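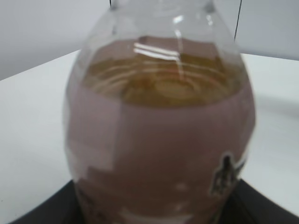

A clear bottle with a brown liquid inside.

What Happens When You Practice Something Hard?

Think of something you can do now without much thought. Maybe you can tie your shoes, ride a bike, or read a page in a book. There was a time when you could not do it at all. This page is about what goes on between those two times, and why the middle part often feels bad.

Your brain makes paths

Your brain is full of tiny cells called neurons. They send messages to each other. When you try something new, the messages have to travel along connections that are weak. They go slowly, and sometimes they go the wrong way. Your fingers hit the wrong key on the piano. Your foot kicks the air and misses the ball.

Each time you try again, many of the same neurons send messages together. The connections between them get stronger. Picture a field of tall grass. The first time you walk across it, you have to push the grass out of your way. After many walks there is a path, and you can go across it quickly.

A path in a field can grow over if people stop using it. Skills can fade like that too. If you stop practicing for a long time, you may feel rusty. Most of the time, getting the skill back is faster than learning it was.

Why it feels bad in the middle

At the start, a new thing is often fun. You get better fast. Then you may stop noticing any change. People call this a plateau. A plateau is a flat piece of high land, and if you drew your progress as a line, the line would look flat there too.

Many people quit on the plateau. They think, "I am just not good at this." But the line does not stay flat forever. Sometimes your body and brain are working on small parts of the skill that you cannot see yet. Sometimes you need to practice in a different way. Sometimes you need a rest.

Sleep helps. While you are asleep, your brain goes back over things you did that day. Some people find that a hard piece of music is a little easier the next morning.

Pornthip and the jump rope

Pornthip Rojanasak teaches jump rope at a club called Kellamari. When she was 9 she wanted to learn the double under. In a double under, the rope goes around two times while you are in the air.

She practiced behind her apartment building after school. In the first month her best was one. She wrote it on a piece of paper taped inside the closet door: one, one, zero, one. Her brother could already do 30 in a row, and she did not like to practice when he was there.

In May an older girl watched her and said her arms were too wide. Pornthip moved her elbows close to her sides. That day she got four. Then for three weeks she got four, or three, or four again. She was angry and left the rope in the closet for a few days.

When she took it out again, she tried only two jumps at a time, with a rest after each try. By the end of the summer she could do 80. She still has the piece of paper.

Things to try when you are stuck

Make the job smaller. If a whole song is too hard, play one line. If a page of math is too hard, do the first problem and then take a break.

Slow down. When you go fast, you may practice the mistake over and over.

Ask someone to watch. A coach, a parent, or a friend may see something you cannot see yourself.

Keep a record. Write down what you did each day, even if the number is small. Look back at it after a few weeks.

Use the word "yet." "I can't swim across the pool yet" is a different thought from "I can't swim across the pool."

Stop when something hurts. Hard work can make you tired, but pain is a sign to rest and tell an adult.

Is it ever okay to quit?

Yes. You do not have to keep doing everything you start. You might try the violin and find that you like drawing more. It is a good idea to wait until you are calm before you choose. A bad day is a poor time to decide. You can pick a date, keep going until then, and talk it over with someone you trust.

Words to know

Neuron: a cell that carries messages in your brain and body.

Plateau: a time when you keep practicing but do not see yourself getting better.

Skill: something you learn to do by practicing.

Setback: something that slows you down or moves you back for a while.

We use cookies to remember your settings and to see which pages are read most. By staying on this site you agree to our use of cookies. Accept Manage settings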